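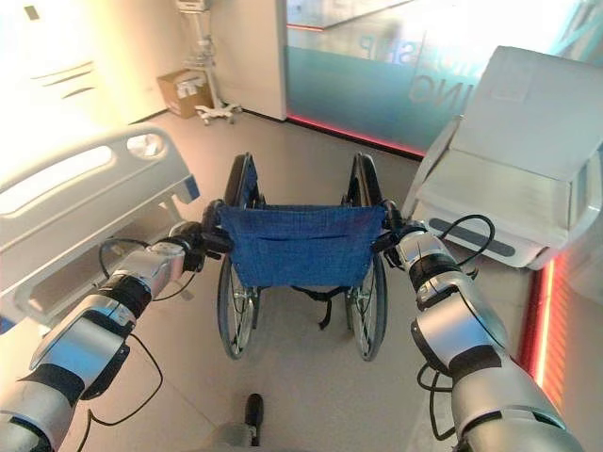 Folded wheelchair, both push handles held.

October 2026 and the Valtitz mustard campaign is finally off the bus shelters in Wulldale, so I'm allowed to talk about it. I wrote the words on it. All six of them. Thread.

The brief came in at 16 pages. It's mustard. There was a page on what mustard means to people in their thirties, and a page headed "Tone" that said we should be bold, humble, playful, serious and yellow.

If you've never worked at an agency: a brief is supposed to tell you one thing. The one thing in this brief was on page 11, in a footnote, and it was that the lid had changed.

The old lid was a screw top. The new lid flips. That was the news. I have sold less with more and I was perfectly happy to go write a poster about a lid.

Client did not want a poster about a lid. Client wanted a poster about "moments."

I want to say something about moments. Every snack, phone plan and bathroom cleaner of the last decade has owned moments. If you go to a grocery store and stand in the condiment aisle you are surrounded by them. It's a wonder anyone gets out.
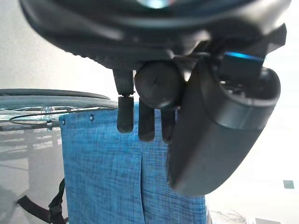 Anyway, first round. I wrote "The lid flips now." My art director set it huge in Varkley Condensed on a flat yellow background, jar at the bottom, done before lunch. We were both so pleased that we should have known.

Feedback, first round: "Love the confidence. Could it be less about the lid?"

Second round we had a family on a porch. Third round the family had a dog. By the fourth round the mustard had become a sort of rumor, a yellow smudge on a plate behind the dog. Research loved the dog.

(The dog tested higher than the product, the logo and the idea of lunch. I still have the chart.)

Somewhere in here it was decided we also needed a film. The budget for the film was what was left after the dog, so the media people at Enriquez suggested a radio spot, on the grounds that radio dogs are cheaper.

I like radio. Radio is where copywriters go to be left alone. I had 90 seconds, an insane amount of time. Most of what you hear is a third of that, and a good chunk of it is a man reading terms and conditions like he's being chased.

So I wrote 90 seconds of someone unscrewing a jar. Just the unscrewing. A little grunting. A spoon gets involved. Then a click, and a voice says "The lid flips now."

Approved in one go. No notes. I printed the email.

I've thought a lot about why. My best guess is that you can't put a dog in the corner of a radio ad. There's no corner. People with opinions need somewhere to put them, and on a poster there's always a bit of empty yellow looking available. 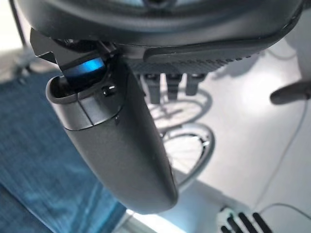
Back to the shelters, though, where we were still very much in our moments era. The line had become "Make every moment a little more you." I didn't write that. I want it on the record. I typed it, which is different.

Count the mustard in that sentence. Count the lid.

The posters went to print with the family, the porch, the dog and that line. Wulldale got them first as the test market. They were up through February and then all the way to spring, and the official finding was that awareness was "stable." Stable is the word you use for a patient.

Meanwhile the radio spot was getting phone calls. Real ones, to the station. Some people hated the grunting. One caller asked if the jar man was all right. But they all knew what was being sold and they all knew about the lid, and one of them did the click down the line.

You can guess the next meeting. Someone wondered, as if it had floated in through the window, whether the posters might do something with the lid.

Reader, I opened the folder called OLD_DEAD_DO_NOT_USE. Yellow background, jar at the bottom, Varkley Condensed. We added 2 words so it would look like we'd been working.

Final line: "The lid flips now. You're welcome." Which is where my six words come from, and yes, a third of them are padding. That's still a good ratio for this industry.

It ran all summer. Sales are the client's business and I'm not going to quote them at you. I'll say that the next brief was shorter.

Things I'd pass along to anyone starting out. Read the footnotes. Keep the dead folder. Get the radio approved first and let it embarrass the posters.

Also, if somebody says "could it be less about the lid," ask them what it could be more about, and then don't say anything until they answer. I've done this once. It was a long, quiet afternoon, but we kept the line.

Replies asking about the dog: he was a stock photo. He's currently also selling gutters.

Next up for me is a vinegar. The cap is the same as it's always been, so we're all a bit worried.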